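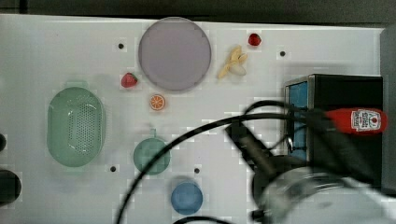 How much yarn for a granny square throw?
Shahla Mahmoudi

Hi all! I'm making the Preswood throw for my niece (due in June, so the clock is ticking) and the pattern only says "worsted, main color, up to 2,972 yards" for the large size. I want the small one, 40 squares, and I'd hate to run out of my dye lot. Has anyone made it?

Verena Riedl

Oh, I love that pattern! I made the small one and used 1,446 yards, border included - but I crochet pretty tightly, so please buy an extra skein if you're a loose hooker like my sister.

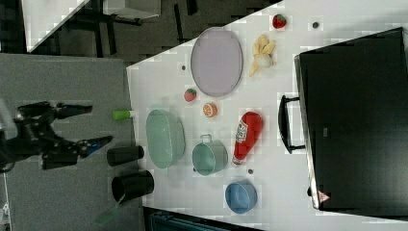 Weigh one finished square before you buy anything, then multiply by 40 and add a bit for the joining. I keep my scale on the table along with everything else, and I sort my colors in cups while I work. A pair of black ones like those on the gray tabletop would be just right, and a lime green like that little cylinder near them would make a cheerful border for a baby, if you haven't picked one yet.
Ildikó Simon

Wayne Ross

Just buy extra. My wife always does.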